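Gridden Regional Words
A data card and readme for the short message collection

Hello, and thank you for stopping by! If you landed in this folder from the Pemar download page, you are in the right place, and if you were looking for the spelling correction lists, those live one folder over (we keep meaning to give the two of them more different names).

What is in the folder

Gridden Regional Words is a collection of everyday written messages in American English, each one tagged with the part of the country where the writer says they grew up. We started it out of plain curiosity about supper and dinner, and it grew from there into soda and pop, bags and sacks, the shoulder of the road, the stuff you put on a cake, and what you call the rubber-soled shoes you wear to the gym. There are 207 word sets in the current release. A word set is a group of terms that different people use for the same thing, along with the messages in which we found them.

The messages are sorted into 9 regions. We know perfectly well that people in the same town will argue over which region they belong to, and we have heard from several of them. Where a writer gave us two hometowns, we kept both and left it to you to decide which one counts.

Files

messages.csv holds the text, one message per line, with a message number and a region code.
wordsets.csv holds the word sets and the notes that go with them.
regions.txt explains the region codes in ordinary language.
changes.txt is our running diary of fixes, and it is a bit chatty, so please skim.

Everything is saved as UTF-8. If you open the message file in a spreadsheet program, please import the message number column as text, or the leading zeros will vanish and the two tables won't line up anymore. We have done this to ourselves more than once.

Where the messages come from

Writers signed up through the Nukham message board and agreed, message by message, to share what they had written. We did not gather anything from private accounts, and there is no location data of any kind in the release. The region comes only from the hometown question on the sign-up form. Names, phone numbers, street addresses and links were taken out by a script first and then by a patient human reader, who also caught a good many nicknames the script had sailed right past.

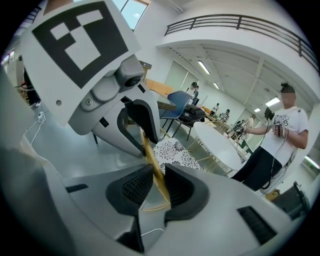

Gripper holding a thin golden-yellow piece between its finger pads.

How the tags were made

Two readers went over every message on their own and marked any regional word they noticed. When they disagreed, they talked it over, and if they still disagreed, the message got the tag "unsettled" and stayed in. Please don't throw those out too quickly! Some of the most interesting material is in there, especially the jokes, where a writer borrows somebody else's word for fun and a computer has no way of hearing the wink.

Of the word sets, 155 have messages from every region. The rest are patchier, and the notes column says where the gaps are. Food words are very well covered. Weather words are thin, and we would love more of them.

Good uses and not so good ones

We had in mind classroom projects, dictionary work, and small experiments in guessing a region from a piece of writing. The Virk baseline script is included in the tools folder if you want something simple to compare against. It counts words and does very little else, but it runs on an old laptop and is easy to read.

Please don't use the collection to work out where one particular person lives. People move, marry, pick up their roommate's vocabulary and drop their grandmother's, so a guess about a single writer can be badly off, and the writers did not sign up for that anyway.

Known problems

Younger writers are overrepresented. Sarcasm is not marked. The word "fixing" was tagged unevenly in the early batches, and we are still working our way back through them. A few messages were entered twice under different numbers; the pairs we know about are listed in changes.txt.

Getting in touch

Corrections are welcome through the form on the Pemar page. Tell us the message number and what looks wrong, and if you have a word from home that we have missed, send that along too. The next release is planned for May.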